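Cliddale Junior Ice Hockey: Questions From Families

Updated 23 July 2020

The questions below are the ones we get most often before a new season. If yours is missing, write to the club office through the contact form. Replies are slower in July, when the rink office is open mornings only.

Joining

What ages do you take?

Players from under 9 up to under 18. Age groups are set by the player's age at the end of the calendar year, so two children in the same school class may end up in different squads. The office can tell you which squad applies if you give a date of birth.

Does my child need to be able to skate already?

For the squads, yes. A new player should be able to skate forwards, stop on both sides and get up from a fall without help. Children who can't do this yet should start with the learn-to-play course, which runs for six weeks and can be repeated as many times as you like. Players can move across from the course at any point in the season if the squad has room.

Is there a trial?

There is an assessment skate for the under 14s and older. It lasts an hour and is mostly skating drills followed by small games across the width of the ice. Under 9s, under 10s and under 12s are placed by the coaches after their first few sessions. Goalkeepers are looked at separately in all age groups.

My child was at another club last season. What do we need to do?

Ask the old club to confirm that nothing is owed and that they agree to the move, then send us a copy along with the joining form. A player can train with us while this is going through but can't play in league games until the transfer is complete. Transfers from abroad take a good deal longer and should be started as early as possible. The player who joined us from Ñahui last season missed the whole of the opening month waiting for papers.

Fees and kit

What does a season cost?

Fees depend on the age group and the number of ice sessions each week. The current list is on the noticeboard page. You can pay in full or in 6 instalments. Families with more than one child in the squads pay the full rate for the oldest and a reduced rate for the others.

What is included?

Ice time, coaching, league entry and referees for home games. Travel, sticks, protective kit and the jersey are extra. Tournament fees are collected separately once a squad has agreed to go.

What kit does a beginner need?

Helmet with full cage, neck guard, shoulder pads, elbow pads, gloves, padded shorts, shin pads, skates and a stick. A plain T-shirt or thin base layer goes underneath. Please don't buy everything new. The kit store lends full sets to learn-to-play families and sells outgrown items at the start of the season.

How should kit be looked after?

Take everything out of the bag when you get home and hang it up. Wipe the skate blades with a dry cloth before putting the soft guards on. Jerseys and base layers should be washed after each use, at a low temperature, and kept out of the tumble dryer.

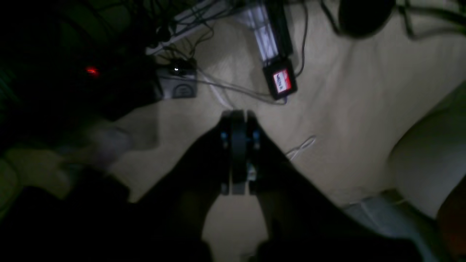
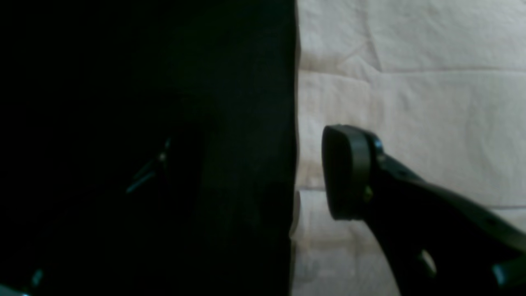
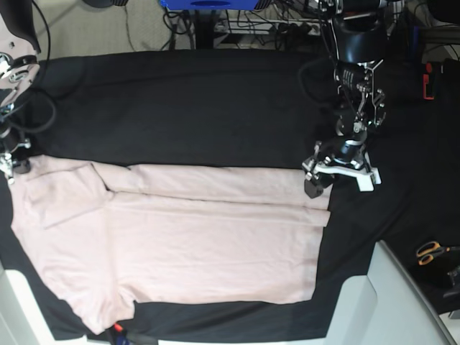 Who sharpens the skates?

The rink shop at Cliddale does it while you wait, but the queue is long just before training. New skates need sharpening before first use. If your child likes a particular hollow, write it on a piece of tape inside the boot, as the shop staff change from evening to evening.

Can my child choose a shirt number?

Yes, if it is free in that age group. Number 6 is taken in all the older squads at present. Numbers are held for a returning player until the fee deadline and then released. Goalkeepers have first choice of 1 and 30.

Training and games

How often do squads train?

Under 9s and under 10s are on the ice once a week, under 12s and under 14s twice, and the older squads twice with an off-ice session added. Ice times are fixed by the rink and can change at short notice when there is a public event.

Where are the away games?

Most are at Parkisholm and Rurby. Parkisholm has a full-size surface and a proper warm-up area. Rurby's ice is narrower and the changing rooms are small, so parents of the older squads are asked to wait in the café. Both rinks are cold even by rink standards. Bring a blanket.

How much ice time will my child get in a game?

Up to and including under 12, lines are rotated evenly and every skater gets the same number of shifts as far as injuries and penalties allow. From under 14 the coach decides, and special teams are picked on form. A defender who isn't used on the power play may well be killing penalties, so look at the whole game before raising it with the coach.

When is body checking allowed?

It follows the league rules for the age group. Coaches teach body position and how to take contact along the boards well before checking is permitted in games.

Do you publish points and statistics?

For under 14s and above we publish games played, goals, assists and penalty minutes. We don't publish plus/minus. If you find an assist missing, tell the team manager within a week, after which the scoresheet stands.

Getting to the rink

Is there parking?

There is a free car park behind the building, entered from the side road. Enter code 2386 at the barrier on your way out. It is full by early evening on game nights, and the coach bay must be kept clear at all times.

How do I report an absence?

Text the word ABSENT and the player's surname to 3699 at least two hours before the session. For games, please speak to the team manager as well, so that a replacement can be called up from the younger squad.

Can parents watch training?

Yes, from the stand. Please stay off the benches and away from the glass behind the goals.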